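Spent most of Sunday looking after one hand-held gripper. Two fingers, black plastic, brass screws, a camera looking down at the tips. Posting the whole thing because the setup notes that ship with the kit are thin and I have opinions.

1/ Background, short. We use the hand-held ones to record cloth handling: shirts, towels, anything that folds. The recordings go to train the policy that runs on the arm in the Petlow cell. So if the hand-held gripper is sloppy, the arm learns from sloppy data. People worry a lot about the model and very little about the screws.

2/ The kit is a Drustar. The manual says the linkage is "maintenance free for the life of the product." I have never owned a mechanism with pivots that was maintenance free. I have owned several where the life of the product was short.

3/ What sent me to the bench: episode 1689. Operator closes on a sleeve, the trigger reads fully closed, and on replay there is daylight between the fingertips. Not much. Enough to drop a thin cotton hem.

4/ First theory from the group chat was software. It's always software if you ask hardware people. I looked at the trigger log and it was clean. The trigger was doing its job. The fingers weren't.

5/ Second theory was worn tips. Swapped the tips for a fresh pair. Same gap. Put the old ones back, they had plenty of life in them.

6/ So it's the linkage. On this type each finger hangs off an arm with a screw acting as the pivot. If the screw backs out a little, the finger can rock, and one side closes before the other. You can feel it with your thumb. Hold one finger still and wiggle the other.

7/ The right side had play. The left was tight, too tight if anything, which tells me whoever built it did one side before lunch and the other side after.

8/ Procedure, for anyone with the same kit. Power off the camera, unplug the cable, lay the gripper on something soft. Squeeze the trigger all the way and let it go a few times before touching a tool. If it sticks on the way back you have a dirt problem first, so clean it before you adjust anything.

9/ Back each pivot screw out fully, one at a time. Don't take them all out together unless you enjoy puzzles. Wipe the threads. Mine had gray lint packed in the recess, and I'd bet on towels for that.

10/ Lint is the part I'd like the vendors to think about. These get sold with pictures of somebody picking up a wooden block. Wooden blocks don't shed. We run cloth all day and the fuzz goes straight into the pivots.

11/ Refit with a small drop of low-strength threadlocker. Low strength! The strong kind will hold beautifully until the day you need to open it, and then you'll be buying an arm. Keep it off the bearing face or you've glued your gripper into a paperweight.

12/ Torque: the manual gives none. I asked support and got back "snug." I'm going with tighten until it binds, back off a quarter turn, check for wobble, repeat until you hate it. If anybody has a real number for a brass screw in printed plastic, I'd take it.

13/ Someone will recommend the Pivberg upgrade kit with the sealed bushings. I've tried it. The bushings are fine. The screws that come with it are a hair long and rub on the finger at full open, so you end up filing down something you paid extra for. Maybe they've fixed it. I'd want to see one before I paid again.

14/ Once it's back together, check it with cloth. A gauge block will tell you the tips are parallel and nothing else. I use whatever dark thing is in the bin, on the pale wood table, and close slowly near an edge. Light table, dark fabric, black fingers: you find out quickly whether you can still pick the tips out on the recording.

15/ Do the slow close, then do a few fast approaches as well. Everybody checks the slow one. The slow one always looks great. Fast approaches are where the blur comes in, and blur is most of what a real session looks like. 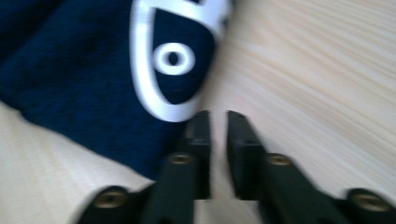
16/ Blur check. My rule is simple and a bit mean: if I can't find both fingertips and the gap between them in a smeared image, the exposure is too long. In this one I can still see the squared tips, the table showing through between them, and all four brass screws. The fabric has gone soft at the edges, and the big white print on the navy still reads fine.

17/ I'd still shorten the exposure. The usual answer is that blur is good for the model because it makes it "robust." Could be. I've heard that said about every defect in every dataset I've worked on, and I have yet to see anyone run the comparison. We had 132 episodes from one batch that I would call unusable for finger position. They were kept. For robustness.

18/ Shorter exposure means more light, and more light means glare off the table. Glossy prints on shirts will flare too. So you move the lamp, then the shadow of your own hand is on the work. There is no clever answer here that I know of. We put a second lamp on the opposite side and turned both down.

19/ Next, camera mount. It loosens for the same reason the pivots do: hands. People set the thing down on its nose. I put a paint-pen line across the mount and the body, so if the line doesn't meet, the camera has moved. Cheapest sensor in the building.

20/ If the line is off, recalibrate. Yes, the whole thing. No, the "quick realign" in the Drustar app doesn't count. It fixed the overlay on my screen and left the numbers in the file exactly as they were. I compared them.

21/ Zero the trigger last. Close on nothing, save, open all the way, save. If you zero before the pivots are set you've baked the play into the calibration, and it will look perfect on screen while being wrong. I did this once. It cost 71 episodes, and I noticed because of a sock.

22/ How often? The Kumsa integration guide says monthly. That might suit a gripper that lives on an arm in a cage. A hand-held one gets dropped, lent out and stuffed in a backpack. I do the wiggle test before every session and the full teardown when it fails. The wiggle test takes less time than opening the log.

23/ Since I'll get asked: no, I'm not against these tools. Recording by hand is faster than teleop and the operators complain less. I'm against the claim that they need no looking after. A finger that rocks is bad data with a timestamp on it.

24/ Parts used: threadlocker, cotton swabs, paint pen, one replacement screw after I chewed up the slot on the original. My fault, wrong driver. Buy the right driver.

25/ Going to run it through May and see whether the right pivot stays put. I'm not betting on it. Will post the wiggle results in this thread, including if Drustar support writes back with a better word than snug.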